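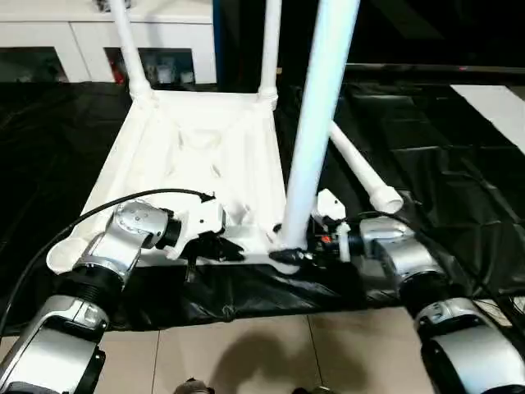
White frame with tubular poles, on black sheeting. Attached to the opening post.

Tramitz Residents' Board > Shared Equipment > Assembly and Repair

Topic: Upturned assembly of white plastic frames in Room 4

oda_facilities
Members are asked to comment on the proposed working method for the white plastic frames in Room 4. The method is as follows. Black plastic sheeting is laid over the platform and the surrounding floor. The panel is placed on the sheeting and the poles are fitted so that they point upward. The frame is turned over only after every pole has been checked by hand. Comments received before the end of August will be taken into account when the written instructions are revised.

curnska_stores
The stores desk supports the method in general. Fitting the poles from above allows the person doing the work to see whether each one is fully seated. We have had 2 frames returned this year with a pole that had been pushed in at an angle, and both had been put together lying on their sides.

We do object to the sheeting. It wrinkles, and a wrinkle under the panel is enough to make the whole piece rock while a pole is being pressed home. A folded blanket would serve better.

nustuvis_annex
With respect to the previous post, a blanket was tried at the annex and was withdrawn. White plastic picks up lint from wool, and the shallow ridges in the panel are slow to clean. The small recesses are worse. Sheeting can be wiped down and put away in a minute.

The rocking can be prevented if the sheet is pulled flat and taped at the corners before the panel is set down.

hallway_1006
May I ask what these frames are for once they are finished? From the attachment I took it for a stool turned upside down. My neighbor believes it is the base of a cart.

oda_facilities
In reply to hallway_1006: they are stands for the plant trays in the winter garden. The confusion is understandable and has come up before. No seat or wheels are supplied.

curnska_stores
Tape leaves a residue on the platform — this was raised when the platform was last refinished. If the sheeting is kept, we would ask that it be weighted at the edges and left untaped.

On a separate point, the instructions should say something about the end caps. They come off in storage and are then swept up with the packing material. A cap should be on the free end of a tube before the tube leaves the stores desk.

millside
I cannot agree with turning the frame over at the end. With the poles in place it is an awkward shape for one person, and the temptation is to lift it by a pole. I have assembled mine upright from the start, with the panel resting on two crates and the poles pushed in from underneath. It takes longer, but nothing has to be lifted afterward.

nustuvis_annex
We would not recommend the crates. A person working from underneath cannot see the joint, and that is the fault curnska_stores described above. Two people can turn a frame over without difficulty if both hold the panel.

millside
Two people are not always available in the evening. I will continue with the crates for my own frames, and I ask that the instructions at least permit it.

oda_facilities
Thank you for the comments. The draft will be amended to read that the sheeting is to be pulled flat and weighted, that caps are to be fitted before issue, and that the frame is to be turned by two people holding the panel. Assembly on crates will be listed as an alternative — subject to a check of each joint afterward. The matter of the blanket is closed unless the stores desk wishes to pursue it.

curnska_stores
The stores desk does not wish to pursue it. Please confirm who is to supply the weights.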